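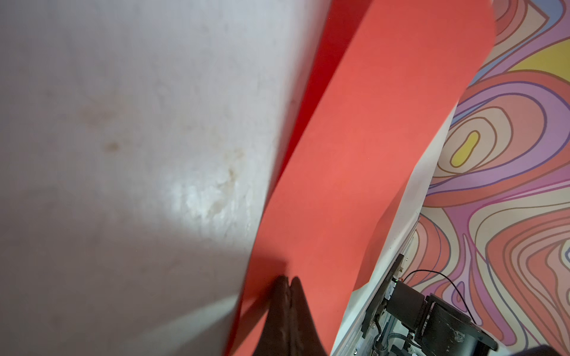
Emulsion paint fails on kitchen walls mostly at the cleaning stage, and the failure has two names that get mixed up. Burnishing is a shiny patch left by rubbing. Staining is colour that has gone into the film and stays there. On a matt pale surface the second kind reads as faint tan spots and beige smudges, like the ones on the grey-white here, and they are easiest to find when light falls across them. I'll keep to staining in this thread.

Matt paint has more pigment and filler for the amount of binder than a silk or eggshell. The dried film is rougher and more open. Tea, oil and turmeric get into the gaps, and a cloth passes over the top of them.

Scrub ratings are about wear. A panel is brushed for a set number of strokes and the lost thickness is measured. A paint can do well at this and still hold a coffee mark. Read the stain data separately if the maker gives any.

I painted five test boards in April, two coats each, and left them for 15 days before touching them. Shorter than that and you are testing soft paint. Rhiannon Price lent me the garage wall to hang them on.

Marks used: black tea, rapeseed oil, tomato purée, pencil. Each left on for 12 hours, then wiped with warm water and a drop of washing-up liquid, white cotton cloth, light pressure.

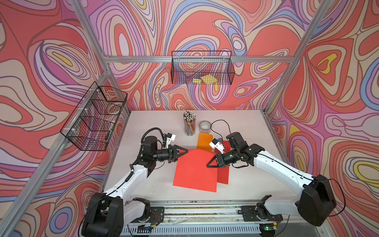 Pencil came off all five. Oil left a darker patch on both matts, which faded a little over the next week and then stopped fading. Tea was the worst on everything except the eggshell.

Tomato purée gave an odd result. The wet mark wiped away and a pale orange ring stayed at the edge, where it had dried first. Same on the second attempt with a thinner smear.

Order of attack that I would use on a real wall: dry cloth, damp cloth, damp cloth with detergent, rinse, stop. Sugar soap is for walls you are about to repaint. Melamine sponge is an abrasive and will burnish a matt.

If the mark survives that, cover it. Stain-blocking primer on the spot, feathered out, then topcoat corner to corner. Touching in the spot alone will show on any wall you see side-on from a window.

Mabli Ellis asked about clear glaze over matt. I tried it on one board. It cleans well and it is no longer matt.

Next batch will include a scrubbable matt that Haf Gough has left over from her hallway. Same marks, same cloth, and I'll leave the tea on for longer.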